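Irnar goes from page to screen

The rights to Irnar, the long-running fantasy comic written by Haruna Hirose and drawn by Sota Nishimura, have been bought by the production company Umus. The deal was signed in September and covers television only. Film and game rights stay with the publisher, Flarniris.

The comic runs to 623 pages in 4 volumes. Umus plans a first series of eight episodes, drawn from the opening 330 pages, which take the story up to the flooding of the lower city. Scripts for the first two episodes are finished. No broadcaster is attached.

Chaimae Benkirane is head writer. Her main change is to the order of events. The comic tells the siege backwards, one day per chapter, and relies on the reader turning back to check dates and names. The scripts keep the reversed order for the siege itself but place the trial before it, so that viewers meet the magistrate early.

Nishimura's page layouts present a second problem. Many use a tall, narrow panel down the outer margin to show a parallel event. Split screen was tested and dropped. The parallel events will be cut in as short separate scenes, most of them without dialogue.

Hirose has approval over the scripts but not over casting. "I asked for the ending in writing," she says. "The rest can move."

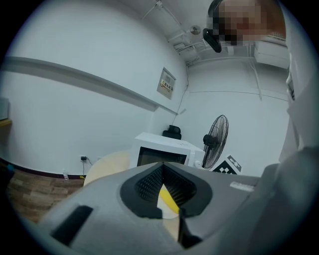 A hand-held gripper in a small white-walled room.

Tzu-hsuan Tai is designing the sets. The archive, which fills most of volume two, will be built full size with 400 drawers, and the canal streets will be partly digital. Hok-lam Cheung will direct the first three episodes.

Flarniris will reissue all the volumes in paperback, with the original lettering restored. The first goes on sale before filming starts.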